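Gronow handheld gripper pair, pre-session check
Method: two-hand tabletop pick and place, Hisow protocol
Checked by: Nia Jenkins. Reviewed by: Ans Maes.

1. Finger pads seated, no lifting at edges. OK
2. Finger screws tight, both tools. OK. Left tool needed a quarter turn.
3. Jaws open and close without binding. OK
4. Pads wiped. OK. Repeat after any session with food crumbs on the cloth.
5. Clock offset between tools under 8 ms. OK, measured 2 ms.

Comment (NJ): Of 172 demonstrations in the May set, 142 passed the replay filter. Most rejects were late jaw closure on soft objects.
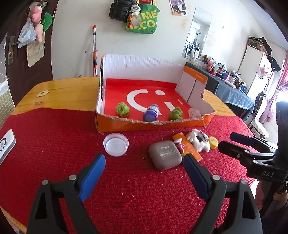
Rejects stay in the archive with a reason code and are left out of policy training. The filter threshold is unchanged from the Clavus trial.

6. Cloth flat, table does not rock. OK
7. Operator's fingers clear of the jaw during closure. Remind before each run.
8. Torn cardboard edges noted in log. Open.

Comment (AM): Item 8 can stay open. Add the reason codes to the Fleridau log before the next replay.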